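Part 2: Setting up the desk and drawers

If you've followed me this far, the desk is standing, the hutch is screwed on and you've probably got a few tiny bits of packing foam stuck to your socks. I put together the Prosser writing desk in April, and I've been living with it (and fiddling with it) ever since, so this section is the stuff I wish had been in the little Cenow booklet. It covers getting the drawers to behave and then giving all those loose pens a home.

Before you start: clear a good patch of floor in front of the desk. You want to be able to stand back with a drawer all the way open and not bump the chair.

1. Pull the left drawer out gently until you feel it stop. Don't yank it!

2. Look along both runners for sawdust and wipe them with a dry cloth.

3. Slide the drawer shut and see whether the front lines up with the long shallow one beside it. If it sits a bit low, loosen the front screws a half turn, nudge it up and tighten again.

4. Open and close it a few more times before you put anything in.
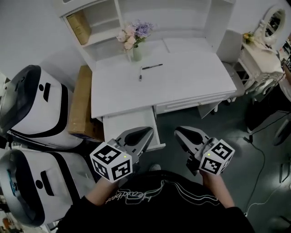 Can I fill the drawers before I load the hutch?
Do the hutch first. Light boxes can go in the open compartments right away, and then you can see what's really left over for the drawers.

Caution: keep only one drawer open at a time until the desk is fixed to the wall with the bracket (bag 42 in my kit, although my friend Ettore Rizzi found his in bag 43, so check both).

Now for the fun part – the pens. I had markers rolling all over the top, and that glossy white finish shows every last dot of ink.

5. Take everything off the middle of the desktop. Flowers can stay at the back if the vase is steady.

6. Try each marker on scrap paper and toss the dried-up ones.

7. Push every cap on until it clicks.
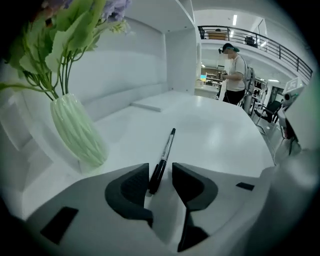 8. Lay the keepers flat in the drawer, all pointing the same way. Mine go in a Muvgate tray, but a shoebox lid would work just as well.

9. Close the drawer slowly and listen. If something rattles or rolls, tuck a strip of felt along the side.

Note: if you do get ink on the top, use a damp cloth and a drop of dish soap, and go easy. I tried a scouring pad once (in a corner, luckily) and it left a dull patch that I now keep a coaster on.

Next up is the wall bracket, so have your drill and a pencil handy.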